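Dresero Large Sorting Bin: Owner's Guide
Section 4. Standing, fitting and first filling
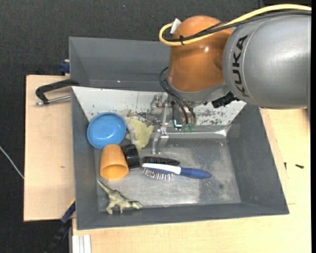 By now you will have got the bin out of its carton, found the bag of fixings taped underneath it, and discovered that the bag has been open since the factory. Count nothing yet. The parts list is on the inside of the back cover, and anything missing can be had from the Nunstead counter by quoting part number 416, which covers the whole bag. We don't sell the screws one at a time. People have asked.

This section is for the grey bin with the sloping walls and the metal floor. If yours has straight walls you have the Zestari, a perfectly good bin with its own guide, and you should go and read that instead.

4.1 Before you start

You will need:
The bin
The slanted panel, white, in its paper sleeve
The bag of fixings
Boards to stand it on (not supplied)
A spirit level, or a marble and some patience
A second person for the lifting

The second person need not be handy. They only need to be holding the other end when you say so.

4.2 Laying the boards

The bin is meant to stand on boards. It will stand on a bare floor too, and many do, but a fabric or carpeted floor gives a little under the corners and the bin slowly takes on a lean. Light softwood is fine. So is whatever was left over from the shelves.

1. Clear a space longer and wider than the bin. You want to be able to get a hand down all the sides.

2. Lay the boards flat, side by side, with the smoother faces up.

3. Walk on them. A board that rocks now will rock for ever. Turn it over and try again, and if it rocks both ways, use it for something else.

4. Check the level along the length and then across. A difference you can't see by standing back and squinting can be left alone.

Note: Do not varnish the boards on the day. Benedek Kelemen in our workshop did this with the first trial bin and it is still there.

4.3 Placing the bin

5. With one person at each end, lift the bin by the walls and carry it over the boards. Do not drag it across. The boards will move with it, and you will be back at step 2.

6. Lower the near side first, then the far side. The near side is the one you mean to reach over. If you haven't decided, decide now.

7. Push down on each corner in turn. A knock from below means a board has shifted.

8. Look along the edge and see that the bin sits square to the boards. This makes no difference to how it works. It makes a great deal of difference to visitors, all of whom will mention it.

Caution: The bin is heavier than it looks and the corners are exactly as hard as they look. Keep feet out from underneath. Shoes are recommended, and we mean shoes.

4.4 Fitting the slanted panel

The slanted panel goes along the far side of the bin, inside, and nearly fills the length of it. Its job is to stop small things settling in the angle between wall and floor, where they would otherwise live undisturbed until you moved house. Anything that lands on the panel should slide down to the middle of the floor, where it can be picked up.

9. Take the panel out of its sleeve. Keep the sleeve if you like keeping sleeves.

10. Hold the panel with the long edge downwards and offer it up to the far wall. The ends are tapered to suit the side walls. If you find yourself forcing an end, it is the wrong way round.

11. Rest the bottom edge on the metal floor and let the top edge lean back until it meets the wall. Slide it a little left and right until it stops wanting to fall on you.

12. Put in the fixings by hand, all of them, before you tighten any. Then tighten from the middle outwards.

13. Drop something small on the panel. A wooden block will do, or a tea spoon. If it slides to the floor, you have finished. If it stays where it is, the panel is leaning back too far, and you should loosen the fixings and let the bottom edge come forward slightly.

Note: There is a right amount of tight. A quarter turn past snug is plenty. Ilona Somogyi, who answers our letters, keeps a drawer of fixings tightened by enthusiasts, and none of them will ever come out of the bits of panel they went into.

4.5 Scuffs, scratches and other signs of life

The panel arrives spotless and we advise you to enjoy the afternoon. It is white, it faces upwards, and its whole purpose is to have things dropped on it. It will pick up dark scuffs and scratches, and it will pick up more of them in whichever place you reach for most. A busy bin ends up with one patch that looks as though somebody has been at it with a fork.

None of this needs mending. A marked panel sheds things just as well as a clean one, up to the point where the surface is rough enough to catch a thumbnail. Then it wants replacing, or turning end for end if the wear is all on one side and you would like to even things up.

To clean the panel, use warm water, a drop of washing-up liquid and a soft cloth. Dry it afterwards. Do not use scouring powder, wire wool, paint stripper, or the thing under the sink with no label. We once had a long correspondence with a Mr Erdős about toothpaste. It does lift the lighter marks. It also leaves the bin smelling of mint for most of April.

The matt grey of the walls hides nearly everything. Wipe them when you remember.

4.6 First filling

Start with very little. One thing in the bin is enough for a first go, and it should be a colour you can pick out against grey: yellow is good, and so is red. Grey is a poor choice, and yet it is what most people have to hand.

Set it down on the floor of the bin, away from the walls, and take it out again. Do this a few times from where you normally stand or sit. You are finding out whether the near wall is at a comfortable height and whether the far side is further away than you thought. If it is, move the bin closer while it is still nearly empty. Moving it full is described in Section 7, which is mostly cautions.

When that feels easy, add more. Mixed sizes are fine. Put the larger things in first and the small ones after, or the small ones will be underneath and you will be sorting the bin before you have begun to use it. Load no more than 13 kilos altogether. Spread the weight over the floor and do not stack things against the slanted panel, however tempting the slope looks as a back rest.

Caution: Do not stand in the bin. Do not let anybody else stand in it. The metal floor is stiff enough for the load above and no stiffer, and it makes a noise when it gives that you will want to go on not having heard.

4.7 If something isn't right

The bin rocks. Go back to the boards. It is always the boards.

The bin has crept forwards. A light knock, repeated, will walk a bin along smooth wood. Put a thin rubber mat between the two, cut small enough not to show.

Things collect in one corner. The floor isn't level. Slip a piece of card under the low side and try the marble again.

The panel rattles. A fixing has worked loose, or was never put in. Look in the carton, then under the boards, then in your pocket.

There is a thin line running up the panel. It is a seam and it belongs there. Please don't fill it. Gudrun Gerlach drew it into the design on purpose and takes it personally.

You can see a speck of something on the floor beside the boards and can't reach it without moving the bin. Leave it be. You will be moving the bin sooner or later, and it will wait.

4.8 Moving on

Give the fixings another check after the first week of use, and then whenever you clean the panel. Write the date of fitting on the label under the near edge. The label is small and the pen will skid. Do it before the bin goes down on the boards, as we ought to have said at step 5.

Spare panels, fixings and replacement labels: ask for Magdalini Karras at the Nunstead counter, or Enikő Hegyi if Magdalini is at lunch.

Section 5 deals with dividers.

Guide text last revised 5 Dec 2021.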